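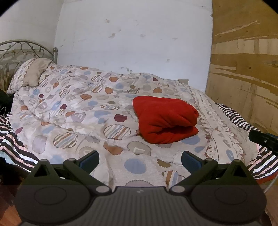

I have been told to make my bed by a retired swim coach, two podcasts, a dentist's newsletter and the laminated card in a rental cabin in Trultwood. The claim is always the same. Do it first thing, do it every day, and the rest of your life will fall in line behind it.

I don't buy it, and I've tried.

Last December I bought a paperback called The Squared Corner, by Tullio Piras, which runs to 59 short chapters and contains one idea. Piras says that people who make their beds earn more, sleep better and stay married longer. He cites a survey of 1532 adults. I went looking for that survey and found a press release from Brolis, a company that sells sheets. The question people were asked was whether they "usually" made their bed and whether they felt "generally satisfied." That's it. Nobody was followed over time. No one was told to start or stop and then checked on later.

You don't need a degree to see the trouble. People with steady jobs, quiet mornings and no toddler have time to smooth a comforter. They also tend to say they're satisfied. Which one caused the other? Piras doesn't ask. My neighbor Ebenezer Issahaku works nights at the Dandard warehouse, and his wife gets into bed more or less as he gets out of it. When exactly is that bed supposed to be made?

I did give it a fair run. For 12 weeks I made mine every morning before coffee, pillows and all, and kept a note of what else got done that day. The dishes did not improve. Neither did my taxes. I answered my sister's emails at the same slow rate. What I did get was a small glow of having done something, and I think the glow was the problem, as I tended to sit down and enjoy it.

Fans of the habit have an answer to this, which is that I did it wrong. Fiorella D'Amico teaches a weekend class on home routines (I paid, I went) and she told me 12 weeks was too short and my attitude was poor. Maybe so. But if a habit only works on people who already believe in it, I'd like that printed on the card in the cabin.

There's also a plain question of housekeeping that gets skipped. A bed that's been slept in is warm and a little damp. My grandmother, Estíbaliz Tejada, raised 9 children and threw the covers back to air until noon, and would have called you lazy for pulling them up at seven. Her rule was as strict as Piras's and said the opposite. Both of them were sure it showed character.

I suspect character is what we're really arguing over. A made bed is easy to see and easy to judge. Patience with a difficult parent isn't, and neither is paying back a loan on time. So we grade the comforter.

If you like a tidy bed, make it. I like one too, on nights when clean sheets have just gone on. I just won't take it as proof of anything, and I'd ask the next person with a book to sell to show me a better survey. My copy of Piras is in the free box outside the Gatti bakery, if it hasn't gone already.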